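Account Security Keys: Frequently Asked Questions
Jonico Identity Services
Last updated Jun 1, 2024

What is a security key?
A security key is a small device that confirms your identity when you sign in to Zudetari. It takes the place of the code sent by text message.

Who must enroll?
All staff at the Haddad and Ballwood offices, including the workshops. Contractors enroll only if they hold an administrator role.

How many keys may I register?
Up to 5 per account. We recommend at least two – one for daily use and one kept in a safe place.

What happens if I lose my key?
Remove it under Account, Sign-in Methods, then sign in with your spare. If you have no spare, contact the Service Desk. Replacement keys are issued within four working days.

May I continue to use text message codes?
Until the end of August. After that date, text codes will be accepted only for account recovery.
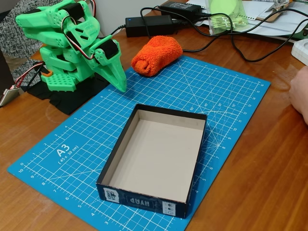
Desk with robotic arm and A3 cutting mat

Do shared workstations need a separate key?
No. Each person signs in with his or her own key – keys must not be left in the machine or lent to others.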